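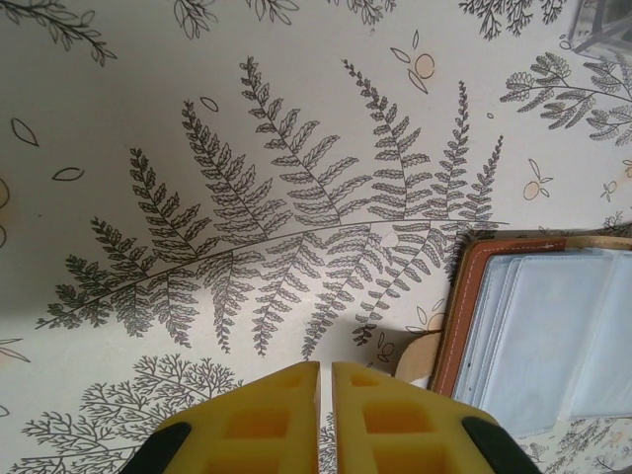
Fern print in dark gray on cream, with a little pale orange.

My grandmother ironed everything. Sheets, dish towels, handkerchiefs, my grandfather's undershirts. I iron one thing, and that's table linen, and I only started two winters ago when I inherited a drawer of it and felt guilty every time I opened the kitchen cabinet. So this month I want to talk about tablecloths, and why I think you should get yours out and use them on a plain old weeknight.

I grew up in a house where the good cloth came out for Thanksgiving and Easter and then went straight back into tissue paper. You can guess what happened. When we finally unfolded the big one after she died, it had yellow lines along every crease (storage does that, especially if there's any starch left in the fabric — rinse it out before you put a cloth away for the season). All that saving and it got stained by sitting in a drawer!

I took it over to Gunnel Brekke in Raltcombe, who used to run the alterations counter at Deligiannis before it closed. She told me to soak it overnight in cool water first, plain, no soap, then change the water and soak it again with oxygen bleach. Mine took 21 hours all told and I checked on it far too often. The lines came up so pale that you'd have to know where to look. She also told me to stop folding it and roll it around a cardboard tube instead, and I've been begging tubes off the fabric store ever since.

Now, prints. I know some of you only like white. I had a long back-and-forth with Nerys Gittins after the April issue, and she feels strongly that a patterned cloth fights with the food. I don't agree, Nerys, and I'm saying so in print! A leafy pattern is the friendliest thing you can eat off. It hides the crumbs, it forgives a drip of gravy, and you don't need flowers in the middle because the table already has something going on. I do keep my plates plain with it, I'll give her that much.

If you're shopping secondhand, bring a tape measure. Tags fall off and sellers guess. I paid 12 dollars for a lovely cloth at the Pandness church sale and got it home to find it was made for a card table. It's a very nice picnic cloth now. For everyday use I like ten inches of drop on each side, since more than that ends up in people's laps, and in my house it ends up in the dog.

Last thing — Stellan Sjöberg wrote in to ask about candle wax. Let it harden, lift off what you can with a butter knife, then put brown paper over and under and press with a warm iron, moving to a clean patch of paper as it soaks through. Colored wax can leave a shadow behind, and for that I go back to Gunnel's long soak.

Send me your stain questions for next time. I'd especially love to hear from anyone who has had luck with beets.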